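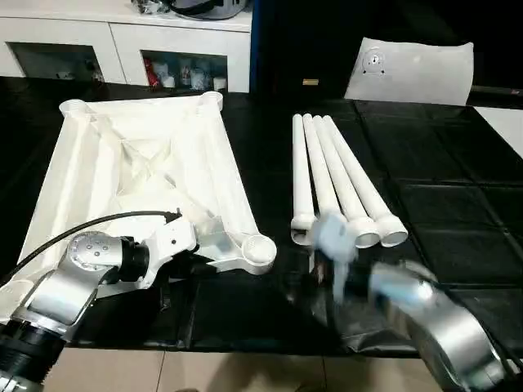

Flat-pack plastic furniture goes together faster if you set everything out before you join anything. A white stool or small side table usually comes down to a seat or frame with sockets at the corners and a handful of tubes for legs. Work on a table at waist height. The floor is hard on your knees and small parts roll away.

Put the frame down with the sockets where you can reach them. Lay the tubes next to it, side by side, all pointing the same way. Look into each open end for scraps of molding plastic and trim them off with a craft knife.

Push each tube in by hand with a slow twist. If it sticks, rub a little dish soap around the end — never oil, which stays slippery. A rubber mallet is fine for the last bit. Put a folded towel over the plastic first.
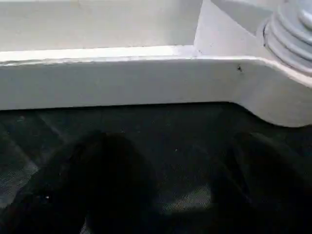

Wiltby Home Notes, No. 920

Matte white plastic shows every mark. Wipe it with warm water and a drop of dish soap, then go over any small specks with a soft toothbrush. Ledges and inside corners hold dust, so run a damp cotton swab along them. Skip scouring powder, which dulls the surface for good.

Young-sook Seo of Gristach writes that she checks the joints on her plastic stools every August and presses any loose legs back in. She has had one set for more than 9 years.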